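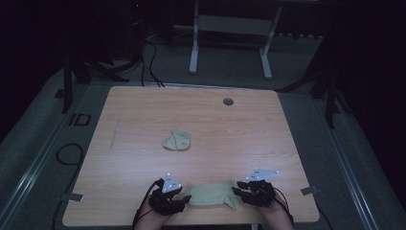
Household Textiles, unit 5 – Folding small cloths
Handout + my notes for the session, I. Nisbet
Bring this with you, I won't print spares again

What we cover today
Flat fold, thirds fold, the corner problem, stacking. Rolling is next unit. If you missed unit 4 (sorting and checking for wear) get the notes from Zixuan Zheng, he has a clean copy.

Why bother with small cloths
Because most of what you fold on a placement will be small. Sheets get all the attention in the textbook, 3 pages of diagrams, and then one line on napkins and wipes. At Tenddale the laundry room does far more small squares than anything else and that is where the untidy shelves come from.

Terms – learn these, they come up in the practical
Selvage: the finished edge that runs the length of the fabric. Doesn't fray. Not every cloth still has one.
Hem: edge turned under and stitched.
Grain: direction of the threads. Lengthwise is the firmer one, crosswise gives a bit more.
Bias: the diagonal. Stretches. Pull a cloth on the bias and it will not go back square.
Crease: a fold line you wanted.
Wrinkle: one you didn't.

Setting up
Clear table, hip height or a touch above. Wipe it and let it dry. Stand square to the edge, not at a corner. Work close to the near edge so your elbows stay in, reaching across is what makes your shoulders ache by the afternoon. Unfolded cloths in the middle or off to your weaker side, finished stack on the other. Pick a side and keep to it all session.

Opening a crumpled cloth
Don't shake it over the table, lint goes everywhere.
Find one edge. Any edge. Run finger and thumb along it until you hit a corner.
Hold that corner, run the other hand along the same edge to the next corner.
Lift, let the rest hang, lay it down away from you.
People go looking for all four corners at once. You only need two, the others drop into place.

Squaring
Take the two ends between finger and thumb, light tension outward, and stop. If the middle ripples you're pulling unevenly. If the corners bunch your grip is too deep, come back to the very edge. Pull along the grain, never corner to opposite corner (see bias).
Smooth from the center out with the flat of the hand. Not from one side to the other, that just moves the wrinkle along.

Flat fold
1. Cloth square on the table, hem side down.
2. Near edge to far edge. Match corners first, then the edge between.
3. Press the crease with the side of your hand, once.
4. Quarter turn.
5. Near edge to far edge again. Fold should be toward you when it goes on the stack.

Thirds fold
Same start. Bring the near edge up two thirds of the way, then the far edge down over it. Quarter turn, then halve. Gives a narrower pack, good for drawers. Harder to get even by eye so do the first one slowly and use it as your gauge for teh rest.
Elspeth Rennie's way is to fold the far edge first. Also fine. Don't mix the two in one stack.

The corner problem
Old cloths aren't square. They were once, then they went through the wash 100 times. Lengthwise threads usually shrink more than the crosswise ones, so you get a slight rectangle, or worse a lean.
– Slight rectangle: fold the long side first.
– Lean: match the folded edge and let the loose corners be off. Tuck the loose side in.
– More than a finger width out: rag bin, or the Kerr box if it's still in decent condition.

Fabric notes
Plain cotton – holds a crease well, wrinkles easily, fold soon after drying.
Terry – bulky, don't press hard, thirds is better.
Microfiber – slippery, clings to dry skin. Keep it away from anything linty.
Linen – fold it very slightly damp only if you're ironing straight after. Otherwise bone dry or it will smell musty on the shelf.
Plain dark colors (greens, browns, navy) – edges are hard to see under poor light. Use your fingertips.

Stacking
Fold side out, all the same way. Same size together. Short stacks, they lean if you get greedy. New ones go to the bottom so the same few don't wear out first.

Common faults from last time
Folding in the air. Use the table.
Pressing every crease three or four times, doesn't help.
Turning the cloth over between folds and losing track of the hem side.
Rushing number one and then copying the mistake all the way up the stack.

Practical
In pairs, one folds and one watches, then swap. Watcher writes down the faults and says nothing til the end. Alasdair Purves takes the second group at 145 Lonley Road, same handout.

Reading: Mayrhofer, course reader, section on care of household linens. Skip the starch part.

For next unit bring two cloths from home, differnt fabrics, washed.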